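Stitstead Play Kitchen Set, item 1037

I've sold a lot of pretend food in my little shop, and this is the set I keep telling people to get! The banana is my favorite bit, with a peel that opens out in flaps so you can see the pale fruit inside.
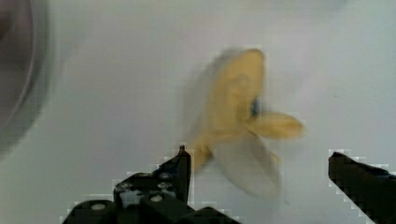
We ship from Traltau, usually in 2 days (December is slower, sorry in advance). Wipe everything down with a damp cloth and please keep it out of the dishwasher, I learned that one the hard way with my own kids' set.

Extra pieces are sold one at a time, so you can build it up as birthdays come along.

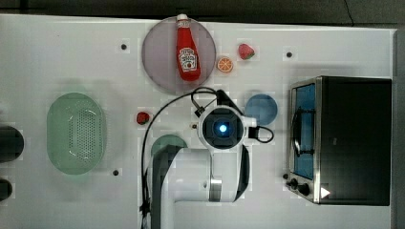 Storage is the question I get most. I use one deep bin and let the big stuff go in first. The pale green colander makes a good scoop for the strawberries and the orange slice, and the red ketchup bottle goes in last, on top of the plates. Cleanup at our house is pretty quick that way!

Questions? Write to Vasilică Vlad at the shop.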